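From my desk: the great wool sort-out

31/03/2020

Hello again, and thank you for all the replies to the last one. I've been reading them with my tea in the mornings and I'm very slowly answering. If you wrote to me about sock heels, you're next!

With everyone stuck indoors I expect you've been cleaning out cupboards too. I did the kitchen, then the airing cupboard, and then I ran out of excuses and opened the wool chest on the landing. My aunt left me that chest and I've been dropping things into it for years without looking too hard at what was underneath. I pulled the whole lot out onto the carpet and there were 73 balls, not counting the little ends I keep in a biscuit tin, which I refuse to count. My first thought was that I'd never need to buy wool again. My second was that none of it matched.

So this month I want to talk about stash knitting, and in particular about making a proper garment from wool you already own. Scarves and hats are easy enough (one ball, off you go) but a jumper or a cardigan takes a bit of planning, and I've made most of the mistakes already so you may as well have the benefit.

The first thing I do is weigh everything. Forget the bands, half of them have fallen off or belong to another ball altogether. Kitchen scales are fine. I put each colour in its own bag with a scrap of paper saying what it weighs and what I think it's made of, and if I don't know I write a question mark. I had six bags of question marks by the end of the afternoon. One of them turned out to be some lovely stuff I bought at a mill shop on holiday in Jetau, years ago, when the shop was closing for lunch and I grabbed whatever was nearest the till. I'd been looking for that!

Then I sort by thickness. I wrap the yarn round a ruler and see how many times it goes round in an inch, and anything that comes out the same goes in the same pile. You can get away with mixing fibres if the thickness agrees, although I wouldn't put cotton and wool in the same sleeve again. I did that with a cardigan for my nephew and after one wash he had one arm longer than the other. He wore it to nursery all the same, bless him.

After that comes the bit people skip, me included — the swatch. I know. But if you're holding two thin yarns together to make a thick one you really have no idea what you'll get until you've knitted a square and washed it. Mine was meant to be 17 stitches to four inches and came out nearer 20, so up a needle size I went. Wash it the way you'll wash the finished thing. Pin it out, let it dry overnight, measure it in the morning when you're not cross with it.

Several of you asked about cables, and whether they're a good idea with odds and ends. I love a cable but they're greedy. All that crossing over pulls the fabric in, so you need more stitches for the same width, and more wool for the stitches. I'd allow a good extra ball for a plain adult cardigan and two if you're going up the sleeves as well. They also want a smooth, roundish yarn and a fairly light colour if you'd like anyone to see them. I spent most of one winter on a cabled waistcoat in navy and from across a room you'd have sworn it was plain.

The pattern I'm working from at the moment is the Onura, which has a nice simple rope up each front and nothing fussy at the shoulders. It's written for double knitting and it's quite forgiving about length, so if you can see the end of your wool coming you can stop at the hip and pretend that was the idea. I'm on the second sleeve. I did have to rip back a whole evening's work when I crossed one rope to the left and all the others to the right, but that was down to a very gripping serial on the radio.

If you're short of one colour, put the odd one somewhere it looks deliberate. Cuffs, the neckband and the button band are all good places. I like to keep back enough of the main colour to do a second neckband, too, as that's always the first part to go baggy.

A word about buttons. I save them from everything, and I buy them before I knit the button band and never after. It's much easier to make a hole to fit a button than to trail round the shops with a finished cardigan in a carrier bag looking for something that'll go through. The Sultana wool shop used to have a wall of them in little glass tubes, and I once stood there so long that the owner brought me a chair. They're shut for now, of course, like everybody, but I'm told the phone is still being answered and they'll post.
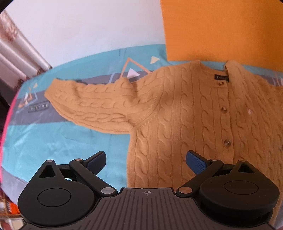
How should I dry a hand-knitted cardigan so it keeps its shape?

Lay it flat on a towel, somewhere airy and away from the radiator. Squeeze the water out gently first (don't wring it), roll it up in a dry towel and press down with your knees, then open it out and pat it to the size you want. Do the buttons up, unless the band is puckering, in which case leave them undone and smooth it with your hand. Turn it over once the top feels dry. A thick one can take two days, and it's worth waiting.

The question comes up every March, when the winter woollies are getting their last wash before they're put away. Mine go into cotton pillowcases with a bit of lavender. I've never got on with cedar balls, they roll out and the cat has them.

Now for some news. The Lukasmont knitting weekend is off, as you'll have guessed. Everybody who has paid gets the choice of their money back or a place on the next one, and I'll write separately about that as soon as we've got a date from the hall. There were 130 of us booked in, so please be patient with me, I'm going through the list by hand and my typing is dreadful.

In the meantime do send me your stash totals. I'd like to hear from somebody who has more than I do. And if anyone has a spare ball of the old heather-grey aran, the one with the flecks, I'm half a collar short and would happily swap it for sock wool.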